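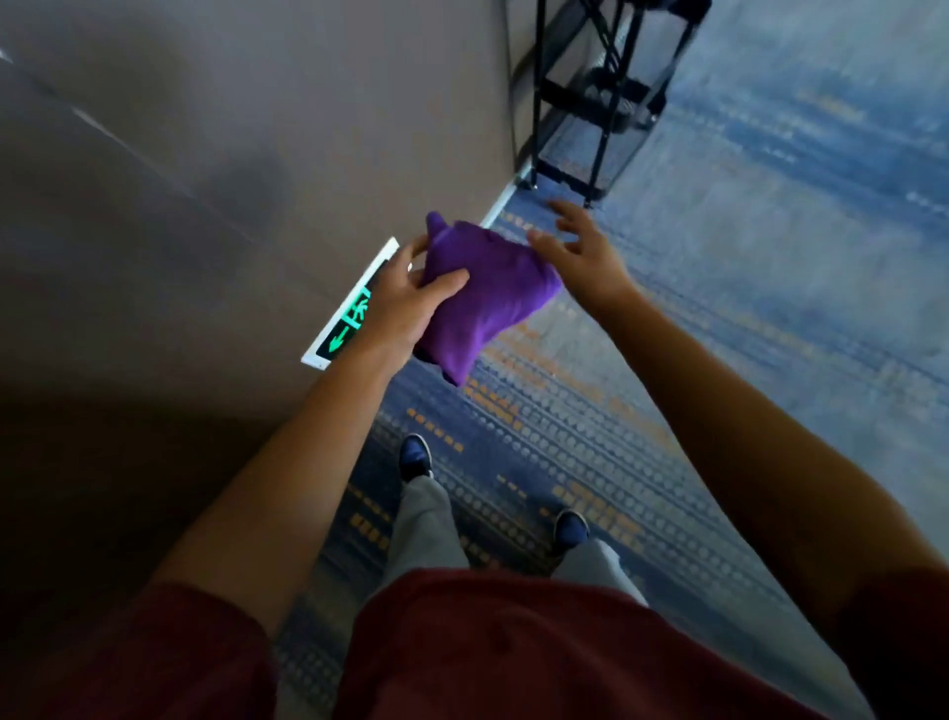 Beanbag in the left hand, right hand open and ready. Keep the exit sign in sight and the floor under your feet clear.

Workshop tips: handling rules for rooms where robots learn from people

These are the handling rules we use at the Bargate workshop, with the tips that have built up around them. They cover demonstration work, where a person does a simple job by hand so that a robot can be taught the same job later, and the basic rules for being near a robot that is switched on. If your building has its own safety rules, follow those first.

Before you start

Walk the floor once. Pick up cords, packing tape, bottle caps and anything else that could roll. You will be looking at your hands for most of the session, so anything near your feet will go unseen.

Wear closed shoes with a flat sole. Sneakers are fine. Socks and slides are not allowed in the work area.

Push sleeves up past the elbow if the job sheet asks for bare forearms, and take off watches and bracelets. Loose cuffs cover the fingers at the wrong moment and the take has to be thrown out.

Don't park racks, carts or chairs in front of an exit or in the path to it. A rack against the wall is all right as long as the door opens fully and two people can pass. Never hang coats or bags over an exit sign, including the low ones.

Handling soft items

Beanbags, cushions, folded towels and the like change shape every time you touch them. Work a little slower than feels natural.

Take hold with one hand and bring the other in open, fingers apart. Settle the second hand before you let go with the first.

Don't toss an item from hand to hand unless the job sheet says "toss". A short throw looks like a drop when the take is checked, and it will be marked as one.

If you do drop something, leave your hands open for a moment, then pick it up and carry on. Don't restart. Drops and recoveries are kept and labeled as such.

Check seams at the start of the day. A beanbag that leaks filling goes in the repair bin right away. Pellets on a hard floor are a slip hazard, and on carpet they get into casters and wheels.

One item, one tag. Write the tag number on the job sheet, and don't swap in a similar item because it was closer. Two bags of the same size can have quite different fill.

Cleaning: spot clean with a damp cloth and mild soap, let dry overnight, and don't machine wash anything with pellets in it. We ruined a good set that way last April. The drain filter had to come out twice.

How long to work

Stop at 200 takes, even if you feel fine. Grip gets sloppy well before the hands feel tired. Take a proper break away from the work area and change to a different task when you come back.

Don't try to finish a whole set in one go. Our soft-goods set was planned at 3,000 takes and was split between people over several weeks. When the early ones were checked, 658 had to be redone, mostly for covered fingers and missing tag numbers. Almost 2,000 had passed by then, and those were from the shorter sessions.

When the robot is on

We have one Starivura arm with an Özkan soft gripper. The same rules apply to any other machine brought in.

Stay outside the tape line. If you need to cross it, stop the arm first with the button on the stand, then wait until the light is steady. Pausing from the screen does not count as stopping.

Never hand an item to a moving arm. Set it down at the marked spot and step back.

Tie back long hair. No lanyards.

One person has the stop button and does nothing else - no phone, no notes. Swap every half hour.

Start every new program at the slowest speed with nothing in the gripper. Run it again with the lightest item. Full speed comes after both have gone through cleanly.

If the arm does something you didn't expect, stop it and write down what you saw before anyone touches the settings.

Paperwork

Job sheets go in the Zoton folder by the end of the day, signed, with item tags filled in. Pencil is OK for tags. Use pen for the signature.

Report near misses on the same sheet, back side. A foot caught on a cord is a near miss. So is a hand over the tape line.

Old sheets stay in the folder until the set is closed, then move to the gray cabinet. Please don't recycle them early.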